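Forum Betriebsorganisation › Lager und Versand › Mehrwegbehälter statt Karton im internen Umlauf

Verfasst von: Dlamini_Refilwe
Datum: 2 Apr 2020

Sehr geehrte Kolleginnen und Kollegen,

unser Haus prüft derzeit die Umstellung des innerbetrieblichen Transports zwischen Wareneingang und Kommissionierung von Kartonagen auf Mehrwegbehälter aus Kunststoff. Betroffen sind die Standorte Rameck und Nuchit. In Rameck sind 713 Behälter im Bestand, davon 610 im Umlauf erfasst. Der Verbleib der Differenz ist nicht dokumentiert. Ich bitte um Erfahrungsberichte zu Bestandsführung, Reinigung und Rückführung.

Mit freundlichen Grüßen
Refilwe Dlamini

Verfasst von: Lagerleitung_Nord

Sehr geehrte Frau Dlamini,

die geschilderte Differenz ist nach unserer Erfahrung überwiegend auf Zweckentfremdung zurückzuführen. Behälter werden in den Abteilungen als Ablage genutzt und verlassen damit den Kreislauf. Wir haben deshalb eine Pfandbuchung je Kostenstelle eingeführt. Sie erfolgt bei der Ausgabe und wird bei Rückgabe storniert.
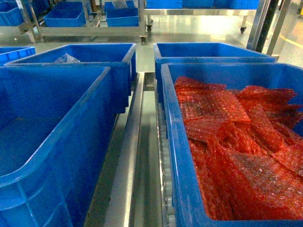
Zur Rückführung gilt bei uns eine schriftliche Regelung, die seit Dezember in Kraft ist. Ein Behälter darf erst als Leergut gebucht werden, wenn er vollständig geräumt ist. Ein zerknüllter Klarsichtbeutel am Boden, wie im hinteren der beiden blauen Behälter links, steht der Buchung bereits entgegen. Füllmaterial, etwa die roten Luftpolsterbeutel, wird sortenrein in einem eigenen Behälter gesammelt und gilt buchungstechnisch als Ware. Die Verantwortung liegt bei der abgebenden Stelle.

Verfasst von: QM_Hollerbach

Der Pfandbuchung kann ich mich nicht anschließen. Wir haben ein vergleichbares Verfahren nach 5 Monaten eingestellt. Der Buchungsaufwand überstieg den Wiederbeschaffungswert der fehlenden Behälter, und die Abteilungen begannen, Behälter untereinander zu verrechnen. Eine Stichtagsinventur je Quartal erfüllt denselben Zweck.

Verfasst von: Lagerleitung_Nord

Eine Stichtagsinventur stellt den Verlust fest, verhindert ihn aber nicht. Der von Ihnen genannte Aufwand entsteht vor allem bei manueller Erfassung. Wir buchen über die Software Ciminix, der Vorgang ist mit einem Scan abgeschlossen.

Verfasst von: QM_Hollerbach

Das setzt voraus, dass sämtliche Behälter gekennzeichnet sind. Bei Altbeständen ist dies in der Regel nicht gegeben. Die Kosten der Nachkennzeichnung wären Frau Dlamini der Vollständigkeit halber mitzuteilen.

Verfasst von: Einkauf_Pevura

Zur Nachkennzeichnung: Pevura hat Klebeetiketten und eingeschweißte Transponder verglichen. Die Etiketten lösten sich in der Behälterwäsche, bei 46 Stück bereits im ersten Durchgang. Wir verwenden seither ausschließlich Transponder. Bei Neubeschaffung empfiehlt es sich, die Kennzeichnung in das Lastenheft aufzunehmen.

Verfasst von: Dlamini_Refilwe

Ich danke für die Hinweise. Der Bestand in Rameck ist nicht gekennzeichnet, insofern ist der Einwand von QM_Hollerbach zutreffend. Wir werden zunächst eine Inventur durchführen und die Pfandbuchung in Nuchit erproben, wo ohnehin eine Neubeschaffung ansteht. An Einkauf_Pevura die Rückfrage, bei welcher Waschtemperatur die Etiketten versagt haben.

Verfasst von: Einkauf_Pevura

Die Angabe liegt mir nicht vor. Ich leite die Anfrage an den Wäschedienstleister weiter und trage die Antwort hier nach.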